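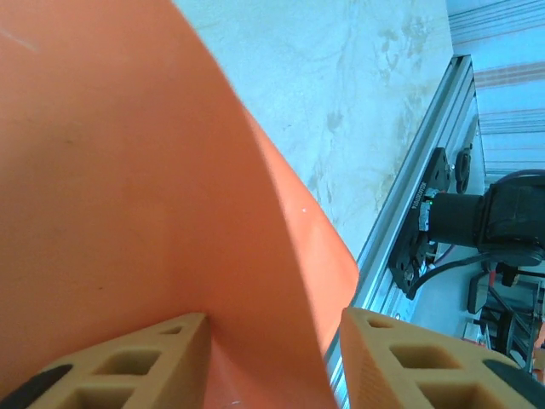 Wrist camera view, left arm, orange sheet between the fingers.

1/ A thread on what we've been doing since April with soft, floppy things and two arms. The write-up is with Vsevolod Holovko for a last read, so I'll give the short version and leave the tables out.

2/ The question was a narrow one. When a gripper gets close to a sheet of soft material, the wrist camera sees mostly sheet. Does that view still help the policy, or would it do just as well with the overhead camera alone?

3/ People I've talked to are split. One side says the close view is where all the contact information is. The other side says a picture filled with a single colour tells you next to nothing. I started out on the second side.

4/ Data: 987 demonstrations, all teleoperated, all on the same bench. Asif Lodhi drove most of them and I did the rest. The task is to pick up a sheet by its near edge, lift it, and pass it to the other arm. We call the task set Umlow.

5/ We held back 214 demonstrations for testing and didn't look at them until the training settings were fixed. I mention this because in our last project we did look, and the numbers came out kinder than they should have.

6/ We trained the same policy 3 ways. Overhead camera only. Overhead plus both wrist cameras. Overhead plus wrist, but with the wrist pictures blanked out once the fingers start to close.

7/ Overhead only was the worst at the grasp, by a clear margin. It tended to close short of the edge or go too deep and bunch the sheet up. So my guess was wrong.

8/ The blanked version is the one I'd look at. It got most of the way to the full version on the grasp itself, then fell behind at the handover. The wrist view seems to matter for lining up, then matter again when the second arm comes in.

9/ Why would a view full of orange help with lining up? We think it's the boundary. Where the edge of the sheet runs relative to the two fingers changes a lot with small wrist movements, and the overhead camera can't pick that up at its distance.

10/ To check, we blurred the wrist pictures heavily so that surface marks went but the outline stayed. Performance hardly moved. Then we kept the surface and masked a band along the edge. That hurt nearly as much as taking the camera away.

11/ The masking was done with Palden, our in-house labelling tool. It follows the edge well enough on plain colours. It loses it on patterned cloth, so everything in 10/ is for plain sheets only. Please don't quote it for anything else.

12/ Other limits. One bench, one pair of arms, one finger design. Both operators knew what the study was for. The lighting stayed the same throughout. I'd expect a drop under a window and we haven't measured it.

13/ Someone asked me about the fingers. They have an open lattice and black rubber pads. We didn't compare them against solid ones, so I can't say whether the shape makes any difference to these results.

14/ The training code is a lightly changed copy of Nwankwo, which we already used for rigid objects. The changes are the blanking switch, the blur, and a fix for wrist pictures arriving 2 steps late. If you have an older copy, check for that last one.

15/ The late pictures cost us a good few weeks. The policy still trained, the loss went down, and the arm closed just after it should have. We blamed the demonstrations and recorded more before Asif plotted the timestamps.

16/ Next is patterned cloth, once the edge labels are good enough, and a second bench at Nunanach with a different table. Same task, same held-back split rule.

17/ Demonstrations will go up with the paper, including the failed ones, which are marked. If you want the edge masks sooner for your own work, send me a message and say which format you need.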